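4.2 Where the dirty things wait

I didn't set out to write about the bit of counter above the dishwasher, but it kept turning up in my notes from the Trerholm flats, so it gets its own section (sorry to anyone who came for the cupboards!). When I asked people how they load the machine, nearly all of them began by telling me about the loading. When I sat in their kitchens and watched, most of the time went on what came first – shifting plates along, putting one thing on top of another, deciding what could share.

I've called this stage "parking". Czarnecka, who read my early drafts, wanted "staging", and I can see why, but it made everybody sound far more organised than they were. A bowl gets parked on a plate of its own colour, say, as in Figure 3, and the chopsticks and the spoon go together on another plate. The door may already be open and the lower rack out while all this is sitting up top. I had expected people to go straight from table to rack, and in the 18 households I visited I saw that much less often than I'd have guessed.

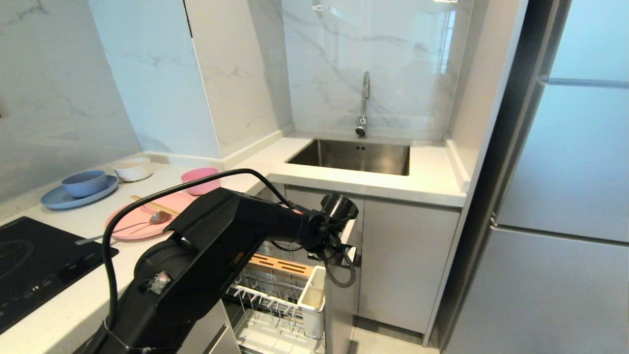
Figure 3. Bowls, plates and cutlery on the counter, with the dishwasher open below.

Cutlery was the part people had opinions on. One woman told me she does it last, always, and then did it first while I was standing there, and we both laughed. Her son drops his in wherever there's a gap. Of the 14 people who said they had a fixed order, most were talking about plates and bowls, and went rather vague once I asked about spoons. Chopsticks were vaguer still, and a few people told me they'd rather wash them by hand and leave it at that.

I haven't tried to time any of this. The counters were all different lengths, and so were the meals, and I was often being given tea at the same moment. Section 4.3 goes on to the upper rack, where the arguments were louder.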